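3. Knots and surface checking in softwood table tops

The tops surveyed at Clurdale were left in their natural colour, so that knots and grain could be read directly from the surface.

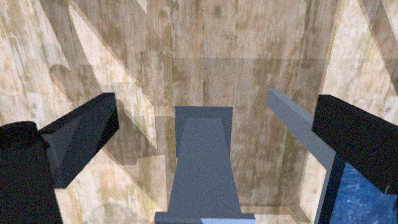
Figure 2. Light wooden surface with the grain running mostly lengthwise. A small dark round knot and a fainter brown one lie side by side near the top.

3.1 Conditioning and scoring

Boards were bought from Garrido and stored at Uvberg for 90 days before cutting. Each board was then cut into panels 300 mm long and 20 mm thick. Navarro scored every panel by eye under a desk lamp, and Rallis repeated the scoring in October without seeing the first set of marks. Where the two scores differed by more than one grade, the panel was looked at again by both.

Dark knots were scored apart from pale ones. Checks shorter than 2 mm were left out, as they could not be told from open grain with any certainty. Streaks of colour along the grain were noted but given no score. The results for oiled panels are given in Section 4.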